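4. How tenancy agreements talk about the things in the kitchen

4.1 Why start with fixtures

Of all the parts of a tenancy agreement we could have looked at first, the wording on fixtures and contents gave us the most to work with, and we were delighted by how much there was to find. Rent clauses are short and most of them say the same thing. Notice clauses follow the statute closely. The clauses on what is part of the building, what belongs to the landlord but can be moved, and what the tenant may take away are a different story. They have grown up over many years, copied from one set of papers to the next, and each copying has left a mark.

The law behind them is old and, we think, rather lovely. A court asked to decide whether a thing is a fixture looks at two matters: how firmly it is attached to the land or building, and why it was put there. A bath plumbed into the floor is easy. A painting on a nail is easy too. Between them sits a long line of cookers, carpets, curtain poles, sheds resting on their own weight and mirrors glued to a bathroom wall. Anyone who has taught a first-year land law class will know how fast the room wakes up once those come out.

What interests us in this section is less the rule than its trip into ordinary paperwork. We wanted to see how far the words used by lawyers survive in agreements read by people who are not lawyers, and whether readers make of them what the drafter had in mind.

4.2 The agreements

The set described in section 3 holds 600 agreements, all for furnished or part-furnished homes. The larger share came from Zuker, a lettings firm that let us have its old forms going back through several changes of house style. The rest came from the advice centre at Truvham, where people had brought in their papers and agreed that a copy with names and addresses taken out could be kept for study. We cannot thank both enough. The Truvham papers especially are full of riches: home-made agreements, agreements with whole pages from somewhere else stapled in, one typed on the back of a parish newsletter.

Every clause touching on fixtures, fittings, furniture, appliances or contents was pulled out by hand and entered in Prono, the clause-marking tool built for this project. That gave us just over 3000 clauses. We had expected far fewer! A single agreement often deals with the same object in the list of definitions, again under repairs, again under cleaning, and once more in the inventory, and the four places do not always agree with each other.

Each clause was read by two of us working apart. Where we gave it different labels, Faustino Quezada read it as a third reader and his label stood. The labels themselves are set out in Appendix B. They are plain on purpose: "part of the building", "landlord's, can be moved", "tenant's", "unclear", and "says two things".

4.3 What the wording does

The phrase "fixtures and fittings" is everywhere. It is also, as others have pointed out, a pair with one leg. "Fixture" has a settled meaning in law. "Fitting" has none that a court would lean on, and in everyday speech the two words are used as though they were one. We found agreements in which "fittings" meant anything screwed down, agreements in which it meant anything that could be unscrewed, and a few in which it plainly meant light bulbs.

Older forms tend to be better on this point than newer ones, and that surprised us. The oldest Zuker form has a short list of named things and stops there. Later forms keep the list, add a general phrase in front of it, then a second general phrase behind it ("and all other items of a like nature"), and the reader is left to work out what a towel rail and a doorbell have in common. Rigoberto Ochoa, who has a real gift for this sort of digging, traced one such phrase through five versions of the form and found the point at which a comma went missing. Before the comma was lost, the tenant looked after the garden tools and the landlord looked after the boiler. After it, on a strict reading, the tenant looked after both. The clause stayed that way through every later printing we have.

Small slips like that are what make the work such a pleasure. They also matter. A tenant who believes she is bound to mend the boiler may well pay for it, and no court ever sees the clause.

A second pattern is the use of "deemed". In its proper place the word is useful: it lets the parties treat a thing as something it may not be. In our set it is used far more loosely. "The carpets are deemed to be clean" is the commonest case, and it may mean that they are clean, that everyone has agreed to say so, or that the tenant will not be heard to complain later. All three readings came up when we asked.

4.4 Asking readers

We put a short booklet of clauses in front of 400 readers who had rented a home at some time and had no training in law. Each booklet held eight clauses, with a question after each in everyday words, such as who would have to pay if the thing broke, or whether the tenant could take it with her. Readers were also asked how sure they felt, using the Tsuji scale, which runs from one to seven and has the great merit of fitting on a single line.

The pattern is clear and, we think, cheering for anyone who believes that drafting can be made better. Where a clause named the object, readers mostly agreed with each other and with the legal position. Where it used a class word only, they split. The split was widest for things that stand in a gap made for them and run off a plug. An oven built into a unit was called part of the building by nearly everyone. A kettle was called movable by everyone. The refrigerator (Figure 4) drew the most mixed answers of any single object in the booklet, and the written comments beside it were the longest. Several readers said it would depend on whether it was "one of the ones with a cupboard door stuck on the front". They had worked out the first half of the test with no help at all, and some went on to the second half.

Figure 4. 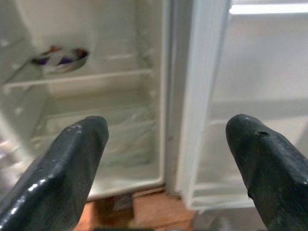 Confidence did not follow the same path. Readers felt just as sure about clauses with class words as about clauses with named objects, even when their answers pulled in opposite directions. Two people can therefore sign the same page, each quite certain of what it says, and each with a different thing in mind. We find this the most useful result of the whole exercise. A reader who knows that a clause is hard will ask somebody. A reader who feels sure will sign.

We then tried a rewritten booklet with 30 further readers, all of them from Truvham. The legal effect of each clause was kept as it stood, and only the words were changed. "Fixtures and fittings" went out. In its place we used a list of named things under two headings, "Stays with the home and the landlord repairs it" and "Belongs to the landlord and the tenant looks after it". Agreement among readers rose on every clause but one. The exception dealt with blinds, and we have rewritten it twice more since without being happy with it. The group is small and all from one town, so we make no large claim, but the direction is very encouraging.

4.5 Two notes on method

First, the label "says two things" was added late. In our first round we had only four labels, and clauses that contradicted themselves were going into "unclear", where they sat beside clauses that were merely vague. Splitting them meant going back over the whole set, a job that took us well into March. It was worth every hour. The clauses that say two things turn out to come mostly from agreements joined together out of more than one source, and the join can often be seen in the numbering.

Second, we did not count the inventory as a clause unless the agreement itself said that the inventory formed part of it. Some will think this too strict. Readers certainly treat the inventory as binding, and in the booklet comments it is mentioned more warmly than anything else in the papers, often as the only page that "says what it means". We come back to this in section 5, where the inventories are looked at in their own right and the wording for wear and tear is compared across both sources.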